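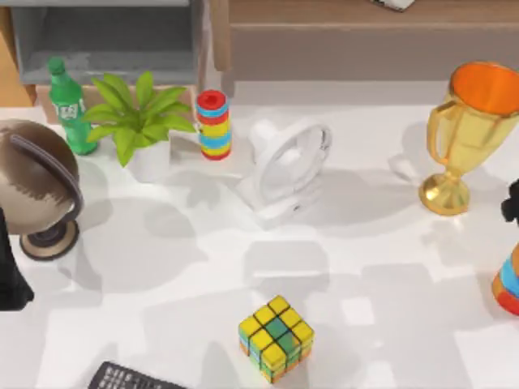

The Grevham Playhouse seats almost 2,000 people and, until August, lit most of its shows with fixtures older than its stage crew. The tungsten units still worked. Getting lamps for them was the hard part, and the last order took so long to arrive that two positions over the balcony stayed dark for a whole run.

The replacement rig was supplied by Roltencombe and built mainly on the Rallero, an LED profile the company first showed to rental houses last year. The theater bought 30 of them, along with a smaller number of wash lights for the cyc and the side booms. Dimmer racks feeding the front-of-house bridge have been taken out, and those circuits are now plain switched power.

The Rallero is a four-color engine with a framing module and a zoom that can be set by hand or from the desk. The crew mostly set it by hand. Dimming was the main worry during the demo. Older LED profiles tended to step at the bottom of a fade, and a slow blackout at the end of a play shows that up badly. The theater ran long fades against a bare gray drape and chose the softest of the 4 dimming curves.

Color took longer. Skin tones looked flat in the first focus session, and the house presets were rebuilt with more red – the old tungsten look was the reference, and one of the original units was kept on the bridge for comparison until the work was done.

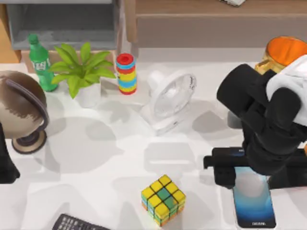 Fan noise is low but not absent. In the front rows it can't be heard over the ventilation. On the bridge it can, and the operators have switched the units there to the quiet mode, with a small loss of output.

Ellwood, the rental firm that handled the changeover, also ran new data lines to the balcony. The old cable had been patched so many times that no drawing matched it. New drawings are now kept in the control booth, next to the desk.

The side booms are due for the same treatment next summer, once the touring season ends.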